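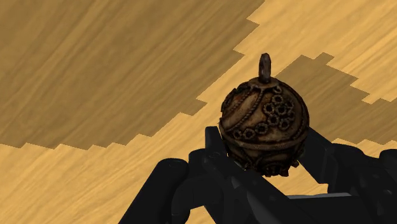 Natália Louro wrote to me that her welcome email was opened by almost everyone and clicked by almost no one, and she asked what she should change first. My answer was the order of the emails, and after that the links. In this page I show how I set up a short welcome series for a small online shop. I use Plistix for sending, but the steps are nearly the same in other programs.

Before you start
You need a list with permission. My own list had 400 addresses when I made the first series, so please don't wait until you have thousands.

Step 1. Make a new segment
Open Contacts, choose New segment and set the rule "joined after today". If you forget this rule, your old subscribers will also receive the welcome, and some of them will complain.

Step 2. Write 3 emails
The first one goes out immediately and delivers what you promised on the form – the coupon, the guide, whatever it was. Put one link in it. The second goes two days later and answers the question that customers ask you most often. The third goes on day five and presents one product. I tried to present four products once, in October, and the clicks were divided between them so much that I could not learn anything.

Step 3. Tag the links
Give every link its own campaign name, for example welcome-1-coupon. Use small letters only. My reports treat "Welcome" and "welcome" as two different campaigns.

Step 4. Test on your phone
Send all the emails to yourself and read them on the small screen. A subject line over 40 characters is often shortened there. Press every link, also the unsubscribe link.

Step 5. Turn it on and wait
Look at the numbers after 18 days, not every morning. Then change one thing only – I usually begin with the subject line of the second email.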